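Handling and Automation, Unit 5
Notes on the visit to the Grurkano open day

Read these notes together with your own from the day. They cover what was shown in the small-parts hall and the points you need for the written report. The talk in the main building on sorting lines is not covered, as the slides for that are already in the course folder.

1. What the visit was for

In the classroom we have dealt with grippers as drawings and as force sums. The open day was a chance to look at the same questions with real parts on a real table. You were asked to watch three things: how the gripper comes towards the object, where the fingers close, and what the person does when a grip fails. Most groups wrote a good deal on the first and very little on the third. Please go back over your notes with that in mind.

2. The hand-held gripper

The first stand used a gripper with no arm behind it. A person holds it, moves it to the object and closes the fingers by hand. A camera is fixed to the tool and records each attempt from the same position, looking out past the fingers. Plevlow, who ran the stand, use these recordings to teach an arm the same movement later on. Their target for one kind of task is 1000 recorded attempts. They had 68 for the paintbrush task when our group arrived.

Two reasons were given for working this way. It is quick, as no arm has to be set up or moved from site to site. And the view from the hand-held tool is kept close to the view the arm's own camera will have, so the recordings can be used without much change. The second point only holds if the camera sits in the same place on both. One of you asked about this on the day, and the answer was that the mounting is checked every morning before work starts.

3. The paintbrush task

The task is to pick a brush up off a flat surface and stand it in a pot, bristles upwards. It sounds simple. The brush is a useful test object all the same, as it has three parts that behave differently when gripped: a long thin handle, a hard metal band (the ferrule) and a soft tuft. 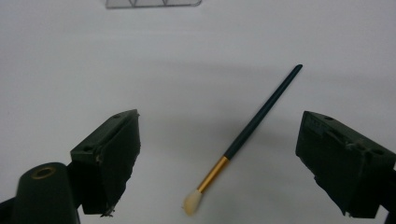 Fig. 1. Fingers open over the brush, seen from the tool's camera.

Points to note from the figure:

The brush lies at a slant, so its upper end is nearer the right finger than the left. If the fingers close without the tool being turned first, one may touch before the other and push the brush round. The person has to decide whether to turn the wrist or let the fingers straighten the brush as they close. Both are allowed under the stand's rules, but not in the same set of recordings.

The handle tapers. A grip near the tip has less to hold and leaves the heavier end hanging. The advice at the stand was to grip on the handle just behind the ferrule.

The ferrule is shiny and picks up bright highlights. Software that looks for edges can take a highlight for the edge of the part. The shadow of the brush is faint, which helps.

The fingers show wear, with chipped edges low down on both. Think about what this does to a thin handle held at that point, and put a sentence or two on it in your report.

4. The arm

At the second stand the Girura arm was given the same task, using what had been learned from an earlier and smaller set of recordings. We watched 9 attempts. In 5 of them the brush ended up standing in the pot. The failures were of two kinds: the brush rolled away as the fingers closed, or it was picked up and then knocked against the rim. The arm did not try again by itself after a failure — a person reset the brush each time.

Do not write that the arm "works" or "does not work". Give the result, say what kind of failure you saw and say what you would change first.

5. Terms

Approach: the movement of the gripper up to the moment of first contact.
Opening: the distance between the fingers before they close.
Regrasp: letting go and taking hold again in a better place.
Reset: putting the object back for the next attempt.

6. Report

Two sides at most, with one sketch of your own showing where you would grip the brush and from which direction. Label the fingers left and right as seen by the camera. Groups who took the later tour through the Radonjić workshop may use the clamp they saw there in place of the brush, but should say so in the first line.

Hand in by Tuesday, before the start of the practical.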